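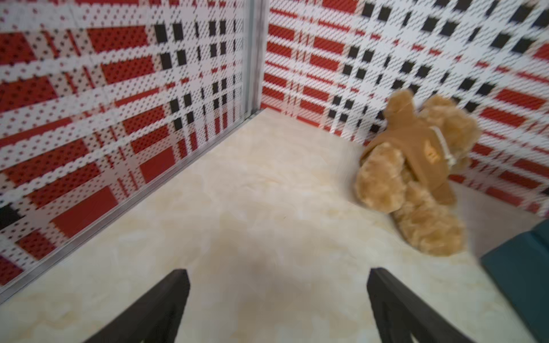

May, evening

Cleared the small room for the last time before the furniture comes back. Dimensions unchanged: 3 m on the short wall, ceiling where it always was. Moved the toys to the floor first and sorted from there, which is slower than sorting on a table but the table is still at Treloar with one leg off.

The bear goes in the keep box. Curly golden-brown pile, smooth tan vest on the back, white cord trim near the neck, small embroidered patch. I went over the vest seams with a fingernail and found one loose stitch at the left armhole. Fixed it with beige thread, four passes, knotted inside. The pile is flattened on one side. Brushed it dry with the soft clothes brush, short strokes, against the direction of growth and then with it. Some lift. Will try again after it has spent a night out of the box.

Surface wash only, I decided. The label gives 40 degrees for the whole thing but the cord worries me, and last year the rabbit's ribbon shrank at 31 and pulled the collar into a pucker. Damp cloth, a drop of Ernberg wool soap in a bowl of water, wipe, second cloth with plain water, towel. Then upright on the rack by the hall window.

Floor: swept, then mopped once with plain water and once with the Skostel concentrate at half the stated dose. The full dose leaves a film on this finish, and on a pale floor with that faint veining the film reads as dirt from the doorway. Dried with the window open 60 minutes. No streaks by lamplight. Check again in the morning with the sun coming in low.

The metal strip where the tartan meets the floor collects lint. The mop rides over it and the vacuum nozzle is too wide. A dry toothbrush held flat works, followed by the crevice tool. I did the left run and the corner, and stopped there with my knees complaining.

I still go back and forth on the tartan. The red is strong at night and it makes the room feel shorter than it measures. Against that, it hides scuffs well and the floor is calm enough to take it. Leaving it for this year. Allivitz sent the sample card for the plain cream and it is in the desk drawer, second from the top.

Toys kept: one box, lid closes flat. Toys to give away: one bag, by the front door. The wooden train is in neither, as it is missing a coupling and I want to look under the hall cabinet before deciding.

Need: toothbrush, beige thread, felt pads for the bookcase feet. Bed at eleven.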